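Vulisness Return With Second Album 'Garnell' and a Longer Wait Than Planned

10 December 2020

It has been a while since we had anything to report on Vulisness, the dreamy, slightly seasick synth project of Nele Brouwer, so it is a real pleasure to say that a second album is finally on its way. The record is called Garnell, it has 11 songs on it, and it will be out in May on Murthy, the small label that also looked after her debut. If you fell for that first record the way we did (late at night, headphones on, dishes still in the sink), you will know why this office got a little noisy when the email came in.

The first single, "Wivura," is up now on the usual services, and it is a lovely, patient thing. It runs a touch over six minutes and spends the first two of them on nothing but a soft organ figure and Brouwer humming somewhere behind it, and then the drums wander in and the whole song seems to stand up and stretch. There is a chorus, too, a proper one, with a high harmony that I have been singing badly around the house all week. Fans of the older, foggier material may need a couple of listens to get used to hearing her voice so clearly in the mix, but I think they will come around.

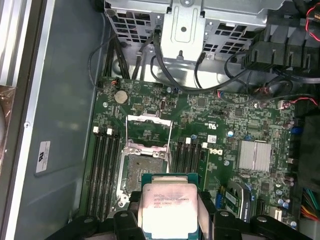
An Intel Xeon processor and the open socket on a Dell motherboard.

Brouwer wrote most of Garnell at home over the past two winters and says she went in with far too much material. "I had 181 sketches, and some of those were just me tapping on a radiator," she told us over the phone, laughing. "I played them for my sister on a long drive and whenever she started talking over one, I crossed it out. She talked a lot." The ones that survived were recorded quickly, with most of the vocals kept from the first or second try, and she says the closing song was finished the same afternoon she wrote it.

Listeners who know the debut mainly for its drum machines will find a good deal more live playing this time, including brushed drums on five songs and a clarinet that turns up on the title track and then hangs around for the rest of side two. Brouwer plays the clarinet herself - she took it up again after leaving it in a closet since high school - and she is the first to admit that it squeaks in places. They left the squeaks in.

Garnell will come out on vinyl, CD and as a download, and preorders are open through the Murthy shop. Shows are harder to promise just now, of course, but Brouwer hopes to play a small run of dates once rooms are open again. A second single is due early in the new year.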